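Chapter 14
Friction in Everyday Life

In the town of Heltstead there is a steep street with 400 steps, and in winter the people put sand on them. They did this long before anybody wrote a formula for friction. In this chapter we study the force which the sand makes larger, and we learn to calculate it for simple cases. 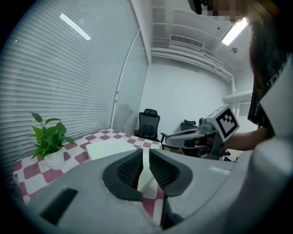
Friction acts between two surfaces that touch and try to slide one on the other. It depends on how strongly the surfaces are pressed together, and also on their materials. A shoe with a smooth leather sole slips easily on a polished floor, while a rubber sole usually holds. For the same reason many tools have rubber at the place of contact, and the black finger pads in the photograph, with their rubbery border and textured mesh, are one case of a surface made rough on purpose. In Section 14.2 we will give this property a number, the coefficient of friction.

Before you continue, please review the normal force in Chapter 13. You will need it in every problem.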